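Keeping an Old Workstation Going

Most office towers get thrown out for the wrong reason. The fans are fine, the case is fine, the power supply has years left in it, and the whole thing goes to the recycler over a part that costs less than lunch. At Kisgate, a repair and resale shop in Tronthorpe, the shelves are full of machines like that. Last January the shop took in 857 of them from a single office closure, and 28 were still on the bench by spring.

The job people ask about most is the processor. It has a reputation for being delicate, and part of that is deserved. The chip itself is a flat square with a metal lid on top and a green edge around it. The socket is the risky part. On many boards it is a bed of fine gold pins, and a bent one can be enough to keep the computer from starting.

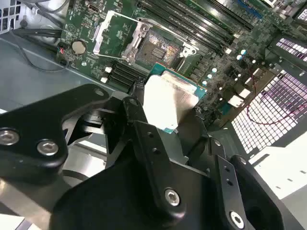

The shop's rule is to open everything before the chip comes near the board. The lever goes up first, then the load plate swings back out of the way. The chip is held by its edges and lowered straight down. It should drop into place under its own weight. If it doesn't sit flat, lift it and check the corner marks. Never slide it.

Old thermal paste comes off with a lint-free cloth and rubbing alcohol. Kisgate uses wipes from Faulkner and a gray paste from Tillix, mostly out of habit. A small dot in the middle is plenty.

Before closing the plate, look at the lid from the side. A level lid means the chip is seated. The lever takes more force than first-timers expect, and a faint creak on the way down is normal.

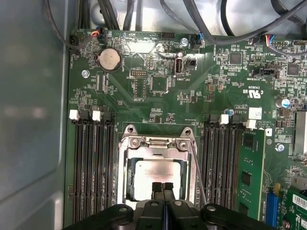 By the Kisgate Bench Desk

Memory comes next. Workstation boards often have a bank of slots on each side of the socket, and which slot gets the first module depends on the board. Check the manual, or the diagram inside the side panel if there is one. Open the latch, line up the notch and press until it clicks. Start with one module, see that the machine boots, then add the rest.

The coin cell is worth replacing while the case is open. A dead one shows up as a clock that resets every time the plug is pulled. Take a picture of the BIOS settings first.

Allow 2 hours for a first attempt. An experienced hand can do 4 machines in a morning, with the heatsink screws taking up most of the time.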